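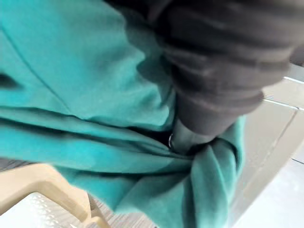
Written by the Rirero office, Dorkico
Updated 28 Dec 2025

About Rirero

Rirero is a tax practice for small foundations, religious trusts and member associations. We prepare their yearly returns, we answer letters from the tax department, and when an exemption is refused we write the appeal and go to the hearing.

The practice started with one client, the Khan Street school fund. Its exemption was taken away over a loan to a founder's company, and the appeal file grew to 600 pages. Today we act for 62 organizations. Most of them are small and have no accountant of their own.

We do not accept every case. If the money of a trust serves mainly the family or the business that created it, we say this openly at the first meeting – and we explain what must change before any application is sent.
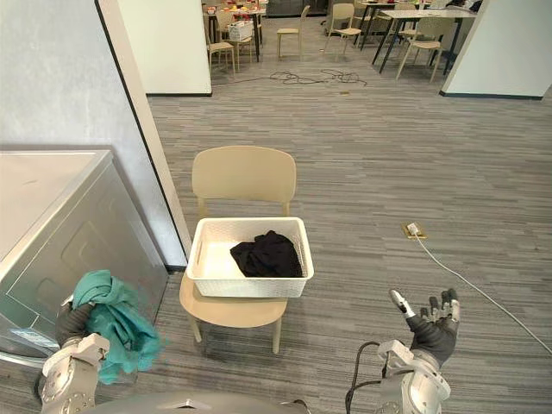 Can a foundation pay its own founder?
It depends on the work and on the price. A founder who does real work can receive a normal salary, but the board must approve it in writing, and the founder should not vote on it.

Our first meeting is free. After that we quote a fixed fee, and a simple registration costs 3,000 including the filing. Appeals are priced by stage, so a board can stop after any stage without a penalty. 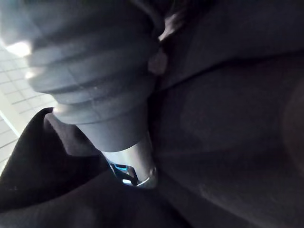 The fee does not change with the result of the appeal. We have three offices: the main one in Dorkico and two smaller ones in Erkodov. In February the Erkodov offices open also on Saturday mornings, for clients who must finish their returns.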